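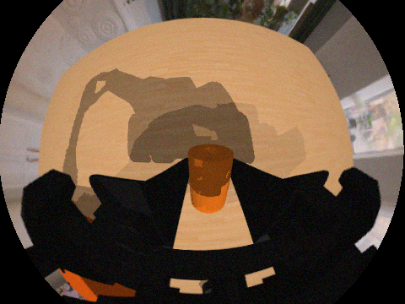
*The Balton cell in the simulator: one orange cylinder, two black fingers and plenty of shadow on the tabletop.*

## Setting up the Balton cell, mostly on a screen

Regular readers will know I have never been keen on setting up a robot that isn't there. The Balton cell has had more hours spent on it in the simulator since May than it has had with its power on, and I was asked to go over to Mararville and write something about how the setup is going. So I have, and I'll try to be fair.

The job is a plain one. The arm has to pick up a small upright part, lift it and put it down in a tray. The camera sits by the gripper and looks past the fingers with a very wide lens, so the corners come out black and everything straight comes out bent. Hòa Tăng has built the same arrangement in software, down to the bend of the lens, and moves the camera mount there first. If a position looks good, the real bracket gets drilled to match.

My first question was why the gripper takes up so much of the view. Hòa's answer was that it has to. Pull the camera back and the part shrinks to a few dots. Push it forward and you lose the fingertips, and then you can't check whether they're level with each other. The present mount is the fourth they've tried, and in it the fingers come up on both sides of the cylinder nearly as mirror images. That much I accept. A lopsided pair is easy to spot with the part between them, and it's a check you can do by eye.

The shadows are where I start to grumble. On the rendered table the arm throws a great dark shape across the wood behind the part, with a second, darker one inside it, and the top of the cylinder is in shade while the bottom is bright. Hòa was pleased with this. She says a cell that only works under flat light will be in trouble by the first sunny morning, and she's right about that. But the shadows in the simulator have tidy edges, and they fall where the software puts its lamps. The lamps over the Balton bench are two old strip lights and a window with a blind that doesn't close. Until somebody measures those and types them in, I don't see what we've learnt about Balton.

The same goes for the surroundings. The rendered table has greenery beyond it and a pale wall with round relief ornaments. Very handsome. Marichka Polishchuk, who looks after the real cell, has a grey partition and a coat hook. The argument is that changing the background teaches the vision software to ignore it. Perhaps. I'd have liked to see one run with the coat hook.

Now the figures, such as they are. The simulated cell was put through 1,000 picks with the current mount and got 961 of them. Hòa went through the misses herself and put 32 down to the same thing: the fingers closing too high on the part, which narrows a little towards its base. She has since lowered the closing height. The real cell has done 60 picks in all, spread over three mounts, and I don't think anyone should print a success rate from that, so I won't.

What I did find useful was Marichka's list, taped inside the cabinet door. She wrote it after the second mount worked loose, and it has nothing to do with software:

- Wipe the lens before switching on, dry cloth only.
- Open and close the gripper fully, twice, and watch both fingers arrive together.
- Push the camera bracket with a thumb. If it moves, stop and tighten it.
- Put the test part on its mark and compare the live view with the printed one.
- If the fingers sit differently from the print, don't correct it in the settings. Find out what has moved.

The last line is underlined. On the third mount somebody did correct it in the settings, and the Pasichnyk bracket spent a week slowly turning while the numbers were nudged along to keep up with it. The simulator can't show you that, as its bolts never come undone.

I'll give Hòa this – trying four camera positions in metal would have meant four drilled plates and a good deal of waiting on Prumum, who make them. In the simulator she got through them in an afternoon, and the plate they did order fitted. As a way of choosing where to put a camera, I've no complaint.

As a way of knowing that the cell works, I'm not there yet. Marichka wants a full day of real picks with the blind up, then another with it down, before the tray goes on. Hòa has agreed to both. The first is on Thu 5 November, and anyone who wants to come over and watch should bring a jumper, as the heating at that end of the building is still off.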